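Gripper comparison, part 2. Same two arms, same bottle-sorting task, two finger sets. Drullbridge fingers for the first block, Lindholm for the second. Controller is the Petasano build from June, unchanged between blocks.

Protocol: 200 picks per set, empty drinks bottles, mixed sizes, labels on or off as they come. A pick counts if the bottle ends up in the basket without a second grasp. Force limit fixed at 27 N for both sets.

The closed fingers make a narrow wedge. Good for getting under a bottle lying flat, less good on a smooth shoulder.
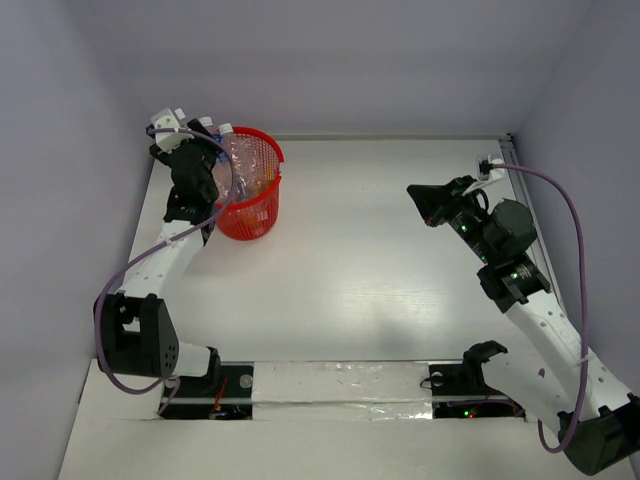 Left arm at the basket, right arm with its gripper free.

Drullbridge: 51 failed picks. Most were clear bottles with no label. The depth estimate goes patchy on bare plastic and the fingers close a few millimetres high.

Lindholm: 62 failed picks, but a different mix. Fewer misses on clear plastic, more slips on crumpled bodies. The pad is softer and rolls off a dent.

Bottles touching each other are the harder case for both sets. The planner picks a grasp axis across the body, and a neighbour at a similar angle blocks one finger. Cap-down holds are allowed - the basket doesn't care which way up they arrive.
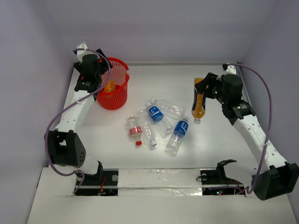 Ye-rin Won: Did you retune the closing speed for the softer pads? On our Stolgate arms that mattered more than the force limit.

No, same speed for both. Fair point. I'll slow the Lindholm set down and repeat its block before I compare anything else.

Wrist camera mounts stay as they are for the repeat. Logs go up when it's done.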